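Parallel fingers vs. angled fingers on cylindrical cells, two-arm sorting setup

Forum > Grippers and End Effectors > Bin and Sorting Tasks

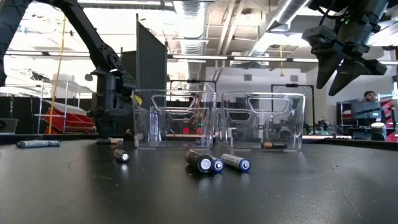
Battery sorting setup, two clear bins, one cell in the right bin.

hjnoh
Posted December 2, 2023

I am comparing finger sets for a sorting task and would like some opinions before I order more of anything. The task is loose household batteries on a matte black table, mixed sizes, to be picked and dropped into one of two transparent bins by size. Two arms, one fixed camera looking across the workspace, plus a camera module on the gripper.

Finger set A is the flat parallel pair that shipped with the Ciltis gripper. Set B is an angular pair from Postma with a narrower tip. Same arm, same controller, same approach speed for both. I ran 146 picks in total, split evenly between the sets, all on cells lying on their side.

Set A failed 28 times. Set B failed 11 times. A failure is any pick where the cell did not end up in the correct bin, whatever the reason.

Most of the set A failures were where two cells were touching. The wide tip comes down on the neighbor and the force threshold trips. Set B gets into the gap, but it has a separate problem. If the grasp is off center along the length of the cell, the cell pivots in the fingers on the way up and then hangs at an angle. It usually still drops into the bin. I counted those as good.

Questions:
1. Is anyone running a compliant pad on narrow tips, and does it stop the pivoting?
2. Would you move to suction for this?
3. Depth on the clear bins is poor. Is there anything short of replacing them?

krawczyk_i
Reply 1

Suction on small cylinders is a bad time. The cup has to seal on a curved surface and the smallest cells don't give you enough of it. The label seam leaks as well. We tried bellows cups at Derby and gave up in an afternoon. Stay with fingers.

On pads: yes, 1 mm silicone, glued, shore A in the thirties. It reduces pivoting and doesn't remove it. What removed it for us was grasping closer to the center of mass, so look at your pose estimate first. What are you using to get the long axis?

hjnoh
Reply 2

Segmentation mask from the fixed camera, then minimum area rectangle, then long axis of that. It's good when the cell is side-on. When a cell points its end toward the camera the mask comes out nearly round and the axis is more or less a guess. A few of the cells in the photo are lying that way.

krawczyk_i
Reply 3

Then that's your pivot problem, or most of it. Your camera is too low for a rectangle fit. A cell pointing at the lens is foreshortened and you're taking the midpoint of a shape that isn't the cell. Put the camera straight overhead and rerun before you spend money on pads.

seol_grip
Reply 4

Disagree with moving the camera. An overhead view on a two-arm cell means one arm or the other is in the way half the time. I would keep the side view and use the gripper camera for a second look from a hover position above the target. It costs you a second or so per pick. With the module on the gripper body you already have the hardware.

Also, I don't think the counts support what you are saying about set B. You gave it credit for every pivoted cell that happened to land in the bin. If the bin opening were smaller, those would be failures. I'd log pivot angle at lift as its own number and report that next to the drop result.

hjnoh
Reply 5

Fair point on the logging. I have the lift video for all of the runs so I can go back and score it. The hover look is a good idea and I had been avoiding it for cycle time. Cycle time is not really a requirement at this stage.

p.cabello
Reply 6

A few things on the bins.

Clear plastic is the worst case for both structured light and stereo. The sensor sees through the wall, picks up whatever equipment and lighting is behind it, and returns depth for that with a bend in it. You have a long row of fluorescent fixtures behind those bins, and that won't help.

Options, cheapest first:

Matte tape along the rim. Gives you four edges you can fit a plane to. The drop only needs the rim height and the opening.

Matte liner on the inside walls. Fixes depth but you lose sight of the contents from the side camera. That matters if you verify the drop visually through the wall.

Fixed bin poses. Clamp them, measure once, and stop asking the camera where they are. I would do this regardless.

For the table, matte black is fine for glare but check your dark cells against it. A black battery body on a black table is low contrast, and if the mask only catches the copper part you will get a short rectangle and an off-center grasp. That would look exactly like your pivot problem, by the way.

krawczyk_i
Reply 7

Good catch on the contrast. I missed that. hjnoh, can you split the failures by cell color?

hjnoh
Reply 8

Went back through the logs. Of the 11 failures on set B, seven were on the copper and black cells. I looked at the masks for those and in five of them the mask stops where the black part starts. So the grasp point is shifted toward the copper end. Cabello is right.

Set A also has this but it's hidden, the wide tip covers enough of the body that being off center matters less. It fails for the other reason.

seol_grip
Reply 9

So the comparison in the first post is partly a comparison of how well each tip tolerates a bad mask. That is useful to know but it isn't the question you asked. I would fix the mask and rerun both.

krawczyk_i
Reply 10

I don't agree that it's a different question. Masks are going to be bad sometimes in any real cell. A finger set that forgives a bad mask is a better finger set. If you only test on clean poses you end up buying the one that looks good on paper.

seol_grip
Reply 11

Run both conditions then. Hand-labeled poses for one batch, live masks for the other, same layouts. Then you can say how much of the gap is the fingers and how much is the vision. With everything mixed together you can't say either.

hshim
Reply 12

Coming at this from the controller side. What is the force threshold on the descent, and is it the same for both sets? A threshold tuned for a wide flat tip will trip differently on a narrow one. If you left it at the Ciltis default I would expect false trips on set A when it brushes a neighbor. Raising it a little may recover a good part of those 28.

Please be careful how far you raise it, given what you are picking up. I would not want the tips pressing hard on the side of a lithium cell, and I'd keep the closing force low too. We use a Nindell controller and cap the grip at the lowest value that holds the heaviest cell through the transfer.

hjnoh
Reply 13

Default, and the same for both. I had not considered that it would favor one of them. The cells here are alkaline and NiMH only, but I take the point.

p.cabello
Reply 14

Another thing to write down is terminal contact. Metal fingers across both ends of a cell is a short. With a side grasp you should never get there, but a pivoted cell and a second cell next to it can surprise you. The silicone pads krawczyk_i mentioned are worth having for that alone. I'd put them on both sets.

krawczyk_i
Reply 15

Agreed on pads for both. Wrap them over the tip edge or they peel. Ours started lifting at the corner after two days of running.

hjnoh
Reply 16

Plan for the rerun, then:

Bins clamped, poses measured, matte tape on the rims.
Silicone pads on both finger sets, wrapped over the edge.
Descent threshold tuned separately for each set before any scored picks.
Gripper camera look from hover on every pick.
Two batches per set, one with hand-labeled poses and one with live masks.
Pivot angle at lift logged as its own column.

I'm leaving the fixed camera where it is for now. If the hover look doesn't fix the end-on cells I will try it overhead and accept the occlusion.

krawczyk_i
Reply 17

I still think you will end up overhead. Post the masks either way.

hshim
Reply 18

Please also post the threshold values you settle on. I have the same Postma fingers in a drawer and have not had them on an arm yet.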